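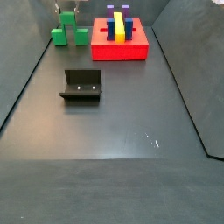 Workshop tips, teaching the arm. Typed up fast between jobs, will tidy it one day. Mostly for people starting on the Mallis with either the hand-guide button or the remote sticks. Add your own at the bottom.

## Before you touch it

- Wipe the floor of the box. Dry cloth, no spray.
- Check the finger screws. Then check them again after the first twenty goes, they work loose when new.
- Parts out, parts counted back in when you finish. Blocks roll under the bench and live there for months.
- Warm the arm up. Ten minutes of the slow wave program. Cold joints feel stiff in hand-guide and you end up shoving.
- Phone in your pocket, not on the ledge. It buzzes, it walks, it ends up in a recording.
- Coffee on the shelf by the door. Not negotiable after April.

## Hand guiding

Two hands. One on the wrist collar, one just above the elbow. If you only hold the wrist the elbow goes wherever it fancies and the next person replaying it gets a fright.

Don't hold the fingers. Ever. They bend, and a bent finger costs a morning.

Squeeze the button half way and keep it there. Full squeeze locks. Everybody does it when they jump. Fine, that's what it's for, but let go, breathe, start that go again from home. Don't try and carry on from where it locked, you get a flat spot in the middle of the path and the arm will copy it faithfully for ever.

Stand where your shadow isn't over the parts. In the back room that means left side in the morning, right side after lunch.

Go slower than feels sensible for the last bit before a grip. Faster than feels sensible in between. Most beginners do it all at one speed, like drawing a bath, and then wonder why the arm dawdles across open floor.

Keep your own fingers out of view of the camera if you can. Sleeves up. Hanan tapes her cuffs, looks daft, works well.

## Remote sticks

Better for small fiddly placing, worse for anything with a big swing in it. That's my opinion, Costel would say the other way round.

- Sensitivity low. Lower. One notch above bottom is where I leave it.
- Turn off the wrist roll axis until you need it. There's a switch on the back of the left stick, sticky, push hard.
- Sit so you see the real parts, screen second. There's a little lag on the screen and you'll overshoot chasing it.
- Elbows on the bench. If your arms are in the air you're shaking after a quarter of an hour.
- Line up over the part from high, stop, then straight down. One direction at a time near the end.
- Close the grip, WAIT a beat, lift. The wait matters more than people think. Without it the arm learns to lift while it's still closing and you get dropped blocks all afternoon.

Swap drivers every half hour. You go off without noticing. My worst set ever was done on my own, Saturday, no break, radio on, and I binned the lot.

## Blocks and stacking

Use blocks for practice. Cheap, square, bright, don't break.

Red base with the cross slot is the one to learn on. Stand the tall pieces up in the cross pattern and pull them out again before you try putting them in. Taking apart is easier to show and you get a feel for how deep the grip has to go.

Yellow in the middle, blues either side, purples behind. Doesn't matter what order you use really, but PICK ONE and write it on the card. If you go yellow first in half of them and purple first in the other half the arm dithers. You'll see it hang over the base going neither way.

Back row is the swine. From the front the middle piece hides part of it. Come in from above, and look over the top before you commit, stand up if you must.

Green arch on two cubes — good second task. Cubes first, gap set with a spare arch laid flat, take the spare away, then bring the real one down. If a cube shifts, stop and bin that go. Don't nudge it back with the arch legs. I know it works. Then the arm learns to nudge, and one day it nudges something you care about.

Grip the arch at the top, across the middle. Off to one side and it hangs crooked, and you'll be chasing the second leg all over the place.

Leave clear room between the things on the floor. Width of the open fingers plus your thumb is a good gap. If there's a bracket in there too, keep it flat and leave it alone unless it's part of the job.

## Moving things about

Same start every time = arm that can only do that one start. So shift stuff. Not wildly.

What I do: first few goes with everything in the usual place. Then slide the base a bit left, a bit forward, a slight twist. Then move the loose bits. Then both. Note on the card which is which, just a letter will do.

Don't shift things only towards yourself. Lazy habit, we all had it. Costel looked over our July sets and nearly all of the shifts were to the front right, where it's easy to reach. The arm was hopeless near the back wall. Well of course it was.

Move the parts BETWEEN goes, recorder off. Sounds obvious.

## How many

Depends. For one simple pick and place we've got away with 31 clean ones. For the full cross set it took 304, with another lot thrown away on top. Arch somewhere in the middle, can't find the card.

Clean ones beat a big pile. We had 700 of a drawer task done in a rush by whoever was passing and it was worse than Hanan's small careful set. Kept the 700 for a while out of stubborness. Gone now.

Do keep some bad-start good-finish ones though. Block a bit crooked, you fix the angle, you carry on and place it right. A handful of those and the arm stops giving up when things are slightly off. Keep them in their own folder so you can leave them out if they don't help.

## Naming and saving

- Task, letter for layout, your initials, number. In that order. No spaces.
- Save after each go. The Grilteck recorder holds them in memory until you press the green tick and if the plug goes, they go. Ask me how I know.
- Watch one in ten back at full speed before you pack up. Not the first one, that's always nice.
- Throw bad ones away the same day. You won't remember which was which by the next.
- File 874 is broken. Leave it, it's in the list for a reason, the counter gets upset if you delete it.

## Cameras and light

Don't touch the camera. If you've touched the camera, say so.

Blind down, both lamps on, always the same. Sun coming across the floor in the afternoon makes a bright stripe and the arm starts taking notice of it.

Matt surfaces behind the parts. Plain dark is good with bright blocks. Shiny baking sheet was tried. No.

Black parts on a dark floor are harder going, so give them better light, or a strip of pale tape on the edge if the job allows. Silver screw heads show up well on black, handy for judging where the thing ends when you're driving off the screen.

Scuffs on the floor: leave them be, but don't scrub half of them off in the middle of a set. Clean before or after.

## When it goes wrong on replay

Stops short of the part — your grips were too high. Redo with the fingers lower, go down till the tips are past half way on the block.

Lets go early. You were opening before you'd stopped. Watch your thumb.

Wobbles at the top of the lift: somebody taught it with a wobble. Find whose, be kind.

Goes to the wrong block. Usually a card mix-up, two orders in one folder. Check initials.

Squeaks. Not the teaching, that's the shoulder cover. Push it back on.

Goes through the wall of the box, or tries. Big red button, then get Costel. Don't hand-guide it out, it's still pushing.

## Bits and bobs

- Spare finger pads in the Usenard tin, second drawer. Cut the tape with scissors, the knife leaves a burr.
- Talcum on the hand-guide collar if it's hot. Tiny bit.
- Blu tack under the base while you're learning. Take it off for the real sets or the arm thinks bases never move.
- New people: watch ten, do ten, throw your ten away. Then start.
- Left-handers, the sticks swap over in settings, page three. Put them back after please.
- The Costigan trolley has a duff wheel. Don't put the arm controller on it.
- Power down at the box first then the wall. Park the arm at home before either.

Still to write up: two people driving at once, soft things (tea towels, a nightmare), and what Hanan does with the foot pedal. She's promised me notes.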